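Trutside開発進捗のご報告（2022年5月6日金曜日）

Bhardwaj基金のみなさま、こんにちは。Cidonのプレシャス・クッツェーです。おかげさまで、助成いただいているパズルアドベンチャー「Trutside」、序盤の3章が最初から最後まで通しで遊べるようになりました！（セーブ画面はまだ仮の絵のままですけど。）

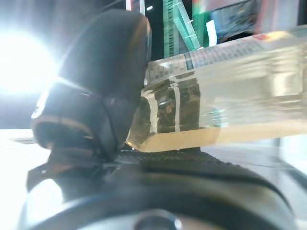 テストプレイの結果

先月は13人に遊んでもらいました。灯台の謎解きで手が止まる人がとにかく多くて、クリアまで90分くらいかかった方も。ヒントの出し方を変えて、今月もう一度試します。不具合はDrusoさんに手伝ってもらって一覧にしました。音が途切れる件がいちばん厄介で、原因はまだ調べているところです。

翻訳と音楽

台詞は1725行の英訳が終わって、いま読み合わせをしています。方言の強い船長の台詞だけ、どうしても雰囲気が出なくて何度も書き直し中……。

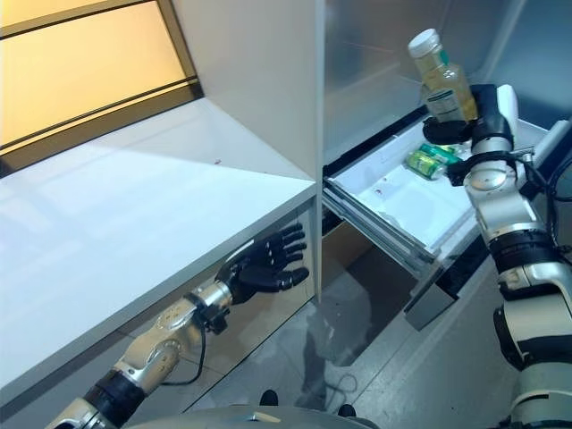 音楽のほうは港町の曲が仕上がり、夜のバージョンもほぼできています。個人的にはこっちのほうが好きです。

体験版の公開は予定どおり10月を目指します。ただ、操作設定の画面が遅れぎみなので、次の報告ではまずそこをお見せしますね。予算の組み替えは今のところ必要ありません。支出の明細は別便でお送りします。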